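Ticket 3099
Project: Osolwood
Component: Relo recorder, wrist camera stream
Status: Open
Priority: Medium
Linked: 562

Summary
Cable task episodes from the open PC case are failing the sync check at export. Wrist images and gripper width drift apart after the first minute.

Environment
Relo recorder on the bench machine, export through Plutari. Desktop case with the side open, stock drive bay, original wiring left in place. Operator works beside the case and resets between episodes.

Steps to reproduce
Start a session with the drive bay task selected.
Record past the one minute mark without pausing.
Export to Plutari and run the sync check.

Expected
Image and gripper timestamps stay within one frame of each other.

Actual
Episode 3018 is out by 70 ms at the end. Shorter episodes pass. The labels say the fingers are closing while they're still open in the images, so anything trained on this would learn to grab early.

Log

August, 9:10 am. Swapped the camera cable for a new one. No change.

9:45 am. Turned off the preview window while recording. Drift is smaller but the check still fails.

10:30 am. Moved the recorder output from the network drive to the local disk. Same result, so I put it back.

11:20 am. Checked the clock source. The gripper stream is stamped by the controller and the images are stamped on arrival at the bench machine. Ticket 562 had the same mismatch on the old rig and was closed without a fix in the recorder.

1:15 pm. Held all long episodes back from the training set. Short ones can go through as normal. Wrist view from the drive bay task attached for whoever picks this up.

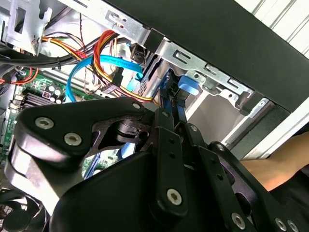
Rezaei: Please don't delete the long episodes. If both streams kept their raw stamps we can realign them offline, and I'd sooner do that than record the lot again. Can you send me the controller log for 3018 and one short episode that passed? For new sessions, cap the recording at 60 seconds until the recorder stamps both streams from the same clock.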